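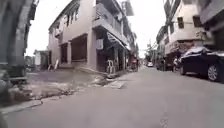
A street in the Loris district, one of the two areas my project covers.

Who gets to split a school district? My project on the Loris breakaway

I picked this topic because my cousins live in Loris and the fight over schools was all anybody talked about at dinner. The short version: a group of parents wants Loris to leave the Natico school system and run its own schools, and they need enough signatures to get it on the ballot in October. Natico says the split would wreck its budget. Both sides have lawn signs, and both sides are very sure of themselves.

What I did

I read the minutes of 31 school board meetings (so many pages on bus contracts!) and went to 4 public forums. I also handed out a survey at the Achari library and got 200 of them back, which made my teacher happy and my wrist sore from typing them all in.

What I found

The petition had 2,836 valid signatures when I finished. What surprised me was how few people in my survey could say what happens to the high school. It sits inside the Loris line, but plenty of its students come from Achari, and the petition text only says the building "will be addressed by agreement." I read that sentence maybe ten times and I still don't know what it means.

Money was the other big one. Natico hired a firm called Trosex to study the cost, and the parents' group says the study was written to scare people. I think it's partly fair — the report never shows what Loris would save by running fewer bus routes — but its numbers on teacher pensions looked solid to me, and I never heard the parents answer them at a forum.

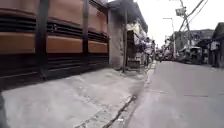
What I would do differently

My survey was only at one library, so Achari people are way over-represented. I'd go to Loris too, and I'd ask renters and owners separately. I'd also start the minutes earlier, before finals.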